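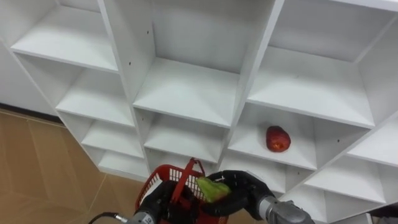

*Fig. 1: White cubby shelving, with a red fruit in one of the compartments.*

## Do playlists help small bands? Music and Media project, October

Our group doubted from the start that a spot on a streaming playlist does much for an unsigned act. Tandeo, a four-piece from Palstead, let us see their listener figures before and after their song "Nurkau" was added to one.

Plays went up by 47 in the first week. By week three they had dropped back to where they began. We also asked 50 students to hear the song, and 23 said they liked it. Only two looked the band up later, and one of those was in our group, so I wouldn't lean on that.

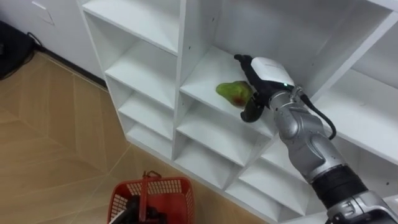 *Fig. 2: A green pear on the shelf, with the gripper beside it.*

The band's manager called the result "growth". I can't see it. A gig at the Tsakiris café sold 15 CDs in one evening, which beats anything the playlist did.

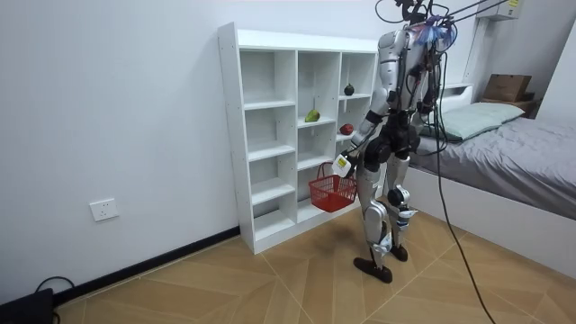 Leonora Pascual disagreed when she read the draft: one song and one playlist prove very little, and people who buy CDs at a gig may have found the band online first. We didn't ask them. Ifigeneia Panagiotou still has the sales sheet if anyone wants to check the sums.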